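Progress report to the Fakhoury Fund
Elley Computer Reuse, Illport
November 24, 2025

Hi Nadine,

Second report of the grant year, and I have much more to tell you than I did in July! Back then we were still hauling pallets up the ramp and arguing over where the shelves should go. Now the shelves are full, the big slatted worktable is in daily use and computers are going out the door.

First, the numbers you asked for. We took in 376 donated desktops, most of them from the Rilham school district when it cleared out its labs. So far 63 have been rebuilt, tested and handed over to families. Another 19 are finished and waiting for keyboards (more on keyboards below, sorry in advance). The rest are sorted by model, which took forever but has made finding a matching part so much easier.

A lot of the fall went into the Dell towers. They're nice machines to work on. You lay one on its side, pull the panel, and pretty much everything is right there: board, drive cage, power supply along the edge. The trouble is that they came to us in every possible condition. Some are complete, some have no processor, some lost their memory years ago. We've settled on opening every tower before it gets a shelf spot, and writing what's missing on a strip of tape on the outside. It adds a few minutes per machine and I wouldn't go back.

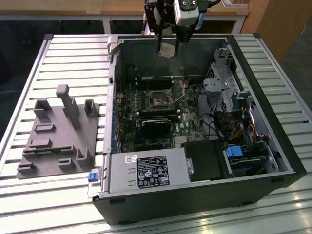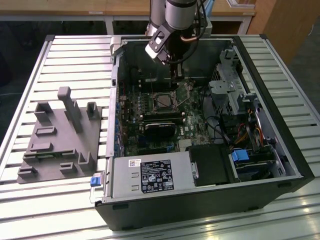 Dell desktop towers, side panel off, on the worktable. CPU socket empty in the first picture, processor in place in the second.

Processors are where we've been the most careful. A bent pin or a sloppy dab of thermal paste can cost us a whole board, so I wrote up a one-page sheet and taped it to the wall by the table. I also bought a tray with little foam slots for chips that are out of their boards, and it's the best small purchase of the year.

Now for what hasn't gone well. Hard drives are slow. Wiping them properly ties up a bench for hours, and we can only run 10 at a time, so there's a pile. And keyboards! People donate towers and keep the keyboards, it seems. I've asked two offices in Illport for their spares and one has said yes, no pickup date yet.

On money, we're under budget on tools and a bit over on thermal paste and cables. I'd like to move the leftover tool money to a second wiping station if that's all right with you. I can send a quote whenever you want it.

Next up is the remaining stack of towers from Rilham, then the smaller desktops, which need different memory and will probably make me grumpy. The receipts are in a separate envelope. Come by and see the place if you're ever out this way, we usually have coffee on.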